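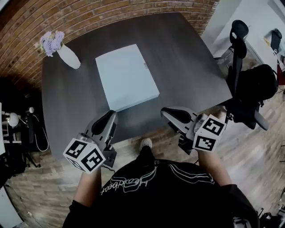
K. El Ouafi
Science writer for young readers, Stustgate

Can a robot learn by watching your hands?

Sometimes you will read a headline that says a robot "taught itself" to fold a towel or set a table. When I see one of those, I go looking for the people. There are nearly always people. Somebody folded a great many towels before the robot folded one.

This article is about one way those people do their work. It's a clever way, and I like parts of it. I also think it gets bragged about more than it should, so we are going to look at it closely and ask some annoying questions.

The trouble with teaching a robot

Think about picking up a box. You don't plan it. Your hands go out, your fingers close, and up it comes. Now try explaining that to a machine that needs every bit of it in numbers. How far forward? How much should the fingers open? When should they start to close? What if the box is turned a little sideways today?

For a long time, engineers wrote all of this out as instructions. It works pretty well in a factory where every box arrives in exactly the same spot. It works badly in a kitchen.

So some researchers tried another idea. Let a person do the job, record everything the person does, and have a computer search through the recordings for patterns. The proper name is "learning from demonstration." A demonstration is just one time through the job, from start to finish.

But whose hands should do the job? Your hand has five fingers and a thumb that swings around. (Fine, four fingers and a thumb, if you want to argue.) Many robots have only two fingers, like a pair of kitchen tongs. If a robot with tongs studies a person with fingers, it is a bit like learning to ride a bike from someone who only swims.

Borrowing the robot's hands

The answer many labs have picked is to give the person the robot's kind of hands. You hold a gripper in each fist and work with those. The person at the big dark table is doing it this way, with gray curved fingers out in front and a light blue box to reach for. The robot's arms can stay switched off in another building. They don't have to be there at all.

Now the person can only do what two-fingered hands can do. No sneaky pinkies. If you'd like to know how that feels, get some kitchen tongs, one pair for each hand, and try to open a cereal box. Ask before you do this with a full one.

What are the checkered cubes for?

On the back of each gripper is a white cube with black square patterns on it. They look like pieces from a board game. Their name is "fiducial markers," and you can say it fih-DOO-shul. The word comes from Latin and has to do with trust.

A computer is bad at noticing a hand in a messy room, but it is very good at noticing those patterns. Each pattern is different, so the computer can tell which side of the cube it is looking at. It also knows how big the real square is. If the square looks small, the cube must be far away. If the square looks squashed, the cube must be tilted. Put all that together and the computer can work out where the gripper is and which way it is pointing, again and again, many times a second.

Why a cube and not one flat sticker? Turn a flat sticker away from the camera and it disappears. A cube has other sides, and with luck one of them is still showing.

With luck. Remember those two words for later.

Seeing what the hands see

There is usually more than one camera in this kind of work. One can go on the person's head, so that it looks at whatever the person is looking at. Others can go on the grippers themselves, close to the fingers. A gripper camera gets a strange, bulgy view of the world. It has a very wide lens, and straight walls bend like bananas.

The bulgy view is useful. When the robot does the job later, it can have the same sort of camera in the same place beside its own fingers. What the computer studied and what the robot sees will then look alike. That is the hope, anyway. Let's see how it held up when somebody tested it.

The Netetley test

Netetley is a project in Flaltham that tried to find out how many demonstrations a robot needs to learn one job. The job was simple: move a flat box from one part of a table to another and set it down without dropping it.

People with hand-held grippers did this 643 times. The team then looked through the recordings and threw some out. In a few, the box fell. In more of them, the computer lost track of a cube partway through, usually when one arm crossed in front of the other. (There's your "with luck.") When they finished sorting, 600 good ones were left.

Then came the part I like best. The team trained the computer twice. The first time, they let it study only 200 of the demonstrations. The second time, it got all 600. Then a real robot had 10 tries with each kind of training.

With the smaller pile, the robot moved the box properly four times. With the bigger pile, it did so eight times. 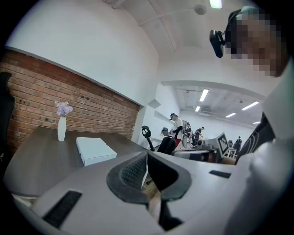 Eight out of 10 sounds like a good score. If you got that on a spelling test, you might put it on the refrigerator. But a scientist should ask what would happen with a few more tries, and so should you. Flip a coin 10 times and you may well get seven heads. That doesn't make it a magic coin. Ten tries is a small number, and the robot might have had a good day or a bad one. I asked for more tries when I wrote to the project. The answer was that robot time is expensive. I believe that. I'd still like more tries.

Here is a second question, and it's a bigger one. Where did the robot take its test?

It took it at the same table where the people had worked. The same wall was behind it, and the same lights were on the ceiling. In December the team finally moved the table to a different room, with a window on one side, and gave the robot another 10 tries using its best training. It managed three.

Nothing about the box had changed. It was the same size and the same weight. So what had the computer learned? Maybe it had learned "how to move a box." Or maybe it had learned "what to do with your arms when there is a wall like this behind the table." From the outside, those two can look exactly alike until you change rooms.

This happens to people too, a little. You may know a song perfectly on your own piano and get lost on your aunt's. But you would still know it was a piano.

How the project explains it

To be fair to the Netetley team, they put the three out of 10 in their report. They could have left it out. Plenty of videos online show a robot doing a job once, beautifully, and never say how many times they filmed it.

Their plan is to collect demonstrations in more places: different tables, different light, clutter in different spots. They think that if the background keeps changing, the computer will have to pay attention to the box, which stays the same. It's a sensible guess. Other labs have made the same guess and seen it help. How much will it help here? I don't know, and when I asked, they didn't either.

Is it faster, at least?

One claim you will hear about hand-held grippers is that they are quick. A person can carry them anywhere and do a job at nearly normal speed. The older way is to steer a whole robot by remote control, and it is slow and makes people grumpy.

I accept that one, mostly. But someone still has to do a dull job hundreds of times while wearing or holding cameras, and someone else has to check the recordings. At Netetley, the checking took about as long as the demonstrations did. That part rarely makes it into the headline.

And then there are sore arms. Grippers weigh more than spoons.

What can't the grippers teach?

A camera can record where the fingers go. It has a much harder time recording how hard they squeeze. When you pick up a ripe peach, you feel it start to give, and you ease off. A person squeezing a trigger feels some of that through the handle, but the pictures don't show it. Some labs add touch sensors to the fingers. The Netetley grippers had none, and the box was sturdy, so it didn't matter much. I would not hand that robot a peach.

Questions to ask about any robot video

How many times did they try it?

Was the robot tested in the place where it was trained, or somewhere new?

Who did the demonstrations, and how many did they do?

Is the video sped up? Look in the corners for small writing.

What happened on the tries that went wrong?

Try it yourself

You need two pairs of kitchen tongs, an empty cereal box, a table and a friend. Do the job of moving the box from one side of the table to the other, using only the tongs. Have your friend write down each thing your hands do, in order, in as few words as possible.

Now swap. Your friend has to follow the written list exactly and do nothing that isn't on it. Then turn the box sideways and have them follow the same list again.

Count how many tries out of 10 end with the box where it should be. Move to another table and count again. Write down both numbers, including the one you don't like.

Words to know

Demonstration: one full time through a job, recorded so a computer can study it.

Fiducial marker: a pattern that helps a computer work out where something is and which way it is facing.

Gripper: the part of a robot that grabs things. Some are made to be held by people.

Training: what we call it when a computer searches through recordings for patterns. It isn't much like your training for soccer.

Last checked February 10, 2024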